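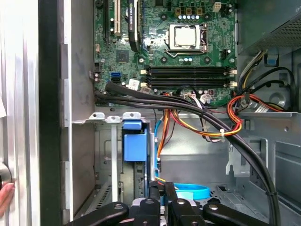

Computer hardware

Desktop tower interior

By Verena Hauser – April
Reading time: 1 minute

The interior of a desktop tower holds the motherboard, the power supply, the drive bays and the cables that join them. The motherboard carries the processor socket, the memory slots and the expansion slots. Memory slots are often grouped in pairs, with a locking clip at each end.

The power supply is a metal box with a vent. Its wires are color-coded: on common ATX units yellow carries 12 volts, red 5 volts, orange 3.3 volts, and black is ground. Zip ties keep the bundles together – loose cables can block airflow or catch in a fan.

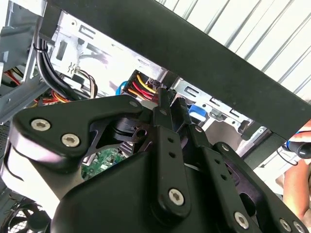 Cabling and framework inside an open desktop case.

Drives are fixed with screws or held in a plastic carrier, also called a caddy. A carrier slides into the bay and is often brightly colored so that it is easy to find. SATA drives need two cables, one for data and one for power.

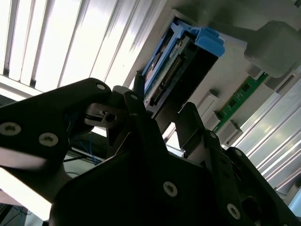
What should be done before a drive is removed?
Shut the computer down, unplug it from the wall, and disconnect both cables from the drive.

Last updated in April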